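Home Organisation Short Course
Unit 8: Small Valuables in the Bedroom
Course handout, evening group

Reading before class: Kavanagh, the chapter on drawers and dressing tables. Bring one box of your own jewellery, any size, unsorted. Leave anything of high value at home.

8.1 What the unit covers

Clothes and bedding were dealt with in Units 6 and 7. Small valuables are treated separately as they take up hardly any space but a lot of time. Most people in the January group said they owned pieces they had not worn in over a year, and several could not say where those pieces were.

In this unit, "small valuables" means jewellery, watches, hair ornaments, keepsakes and the boxes they came in. Coins and documents are in Unit 9.

8.2 Choosing the work surface

Sort on a table, never on the bed. Backs of earrings and loose beads disappear into a duvet, and the bed has to be cleared again before anyone can sleep in it. A pale surface is best for dark beads and thin chain. Work in daylight if you can. Sorkis recommends a tray with a raised lip, but a plain table pulled close to the bed will do the job.

The bedroom in our worked case is a common type: bed, clothes on a rail in an alcove, pink curtains at the back, soft toys near the pillow. The only clear flat space is a white table. The bed was left as it was for the exercise. A heaped duvet and a pair of socks can wait until the jewellery is finished.

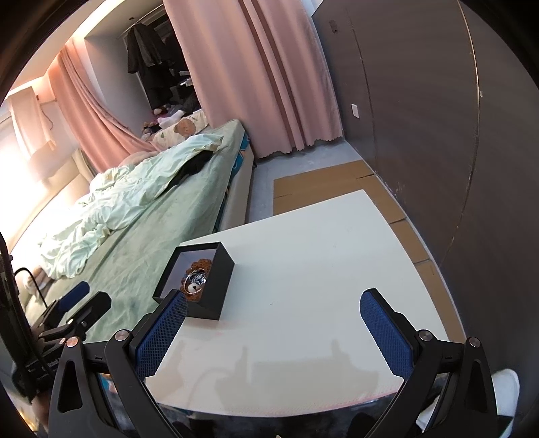
8.3 Gift boxes and presentation boxes

A presentation box holds one item and shows it off. The small black cube in the worked case has a teddy bear figure inside and a silver ring-like pendant with a tiny white charm in front of it. Boxes like this cause arguments in class every term, so the rule is set out in full:

Keep the box if the item is worn rarely and the box closes properly.
Keep the box if it is itself a keepsake, which a box with a figure in it usually is.
Otherwise move the item to shared storage and recycle the box.

Do not store a second item in a presentation box. Chains tangle around the fitting and the lid no longer shuts.

8.4 Mixed boxes

A mixed box is any container where pieces have been put down on top of each other. Bracelets are the usual contents, as they are taken off at the end of the day and dropped in. Work through a mixed box in this order.

Take out the piece on top first. Do not tip the box.
Lay each bracelet on the table in an open loop, with room around it for tassels and charms.
Check the cord or elastic next to each charm. Wear shows there first.
Put broken pieces in a saucer for repair.
Empty any pouch and set it aside flat.

Organza drawstring pouches are useful and should be kept, one bracelet to each. They do nothing when left crumpled at the bottom of the box. Drawstrings catch on charms with thin metal edges, butterflies and leaves especially, so draw the pouch closed before it goes back in.

Group by construction, then by colour. Seed beads go with seed beads, round stone or glass beads together, cord bracelets together. Sorting by colour alone puts rough beads against polished ones and the polished ones get scratched.

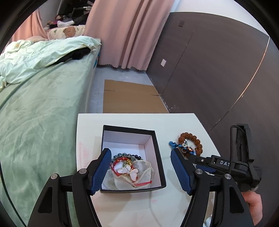

Notes by Henok Gudeta
Revised with Arif Barua for the Sunday workshop

8.5 Discussion of the worked case

The square box has a dark outside and a white inside. The white interior helps, and we suggest it when students ask what to buy. Red beads, grey-green beads and the pearly butterfly charm can all be picked out even though they lie in one pile on the pouch. The brown seed bead bracelet with the blue tassel is on the table by itself, and a piece that chunky should stay out of the shared box. Give it a shallow dish.

8.6 Homework

Sort one mixed box at home using the order in 8.4. Write down which pieces went to repair, which were kept and which were given away. Maximum 600 words, sketches welcome. Hand in to Dagim Kumsa at the front desk.

Worth 10 marks. The sheet on cleaning silver is Unit 8, Supplement B.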